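About Mulluder

Mulluder gathers and prepares examples of everyday manual work for teams that build learning systems for robots. A robot that is expected to pack groceries, sort laundry or clear a table must first have access to a large number of examples in which those tasks are carried out well. Producing those examples is our entire business.

The company began as a small project at the Katholm technical college, where two research groups shared one table and one pair of hand-held grippers. When demand from outside the college grew, the work was moved into its own organization. Mulluder now operates from two sites, a main studio in Mahawong and a smaller one that remains in Katholm, close to the workshop where our tools are repaired and adjusted.

What We Do

Our operators perform household and retail tasks by hand, using gripper tools that carry a camera. The camera records the task from the position of the gripper, so the view in each recording is close to the view a robot would have if it were doing the same work. Together with the video we store the movement of the tool and the opening and closing of its fingers. One complete performance of a task, from the starting layout to the finished one, is called an episode.

Episodes are grouped into collections. A collection covers a single family of tasks, such as bagging, folding, pouring or putting items away, and is delivered with a written guide to how it was made. Our current catalog holds 1,793 task layouts. Each layout sets out which objects are used and where they begin, and is normally performed by more than one operator, as people differ in reach, pace and the hand they prefer to lead with.

Bagging and Unpacking

Shopping tasks form the largest part of our present work. They look simple to a person and are difficult for a machine. A thin plastic bag has no fixed shape. It folds over on itself, its opening closes, and its handles seldom come to rest in the same place twice. A learning system that has seen only one neat bag will not cope with a creased one, and for that reason our layouts ask operators to leave the bag as it falls and to begin from there.
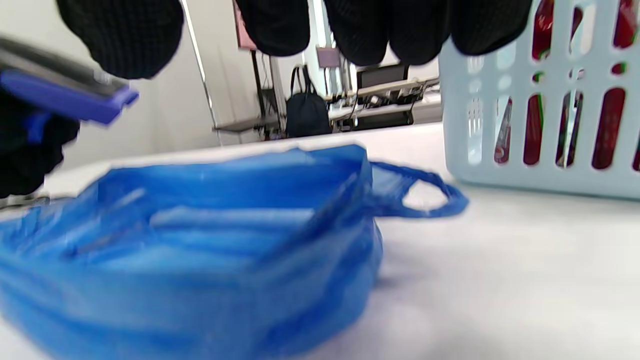 Baskets and containers are varied in the same manner. Some have solid sides and others have openings through which the contents can be seen, and the difference matters to a system that must decide where an object ends and its container begins. Packaging is changed from one session to the next, and glossy surfaces are included on purpose, as reflections are among the more common causes of error in the systems our clients build.

We also vary the color of bags and containers in relation to the tools. A gripper tip that is close in color to the object it is handling presents a harder problem than one that stands out clearly, and a collection without such cases would give a misleading account of how well a system has learned.

How We Work

Every collection passes through 3 stages. In the first, the planning group writes the layouts and tries each of them at the table. Layouts that cannot be completed comfortably with the tools are rewritten or dropped. In the second, operators record the episodes in sessions that begin at 9:00 a.m. and again at 1:00 p.m., with the tools checked before each start. In the third, reviewers watch the recordings and mark the point at which each step of the task begins and ends.

Episodes in which an item is dropped and picked up again are kept and labeled. Clients asked for these from an early date – a robot that never sees a recovery has no example to follow when something slips. Episodes with missing movement data or a faulty recording are removed.

The record of each episode is held in Grukero, the review system we developed for our own use. Grukero keeps the layout, the recording and the reviewer's notes together, and allows a client to trace any single episode back to the instructions under which it was performed. Since June, clients have been able to open their collections in Grukero directly and to return episodes for a second review.

Our Operators

Operators are employees of Mulluder and are paid by the hour. No payment is linked to the number of episodes completed, and no session may be shortened in order to increase output. New operators spend their first weeks practicing with the tools and observing experienced colleagues before their recordings are included in a collection. Gloves are supplied in several sizes, table heights can be adjusted, and tasks are rotated during the day to limit strain on the wrist and shoulder.

Many of our reviewers first worked at the table. We encourage this path, as a person who has bagged groceries with a gripper in each hand is quick to recognize a poor grasp on the screen.

Privacy and Use of Recordings

Recording takes place only in spaces that we manage. Operators give written consent before their first session and may withdraw from future recording at any time. Faces and personal documents that enter a recording are masked during review. Collections are licensed for the development and testing of robotic systems, and the terms of each license are agreed with the client before recording begins.

Working With Us

Mulluder accepts requests from companies, universities and public laboratories. A first trial collection consists of 200 episodes on a task chosen by the client, delivered with its guide and a short report on any difficulties met at the table. Larger collections are planned once the trial has been reviewed by both sides.

Visits to the Mahawong studio can be arranged through the main office. The Katholm site receives visitors by appointment, outside recording hours.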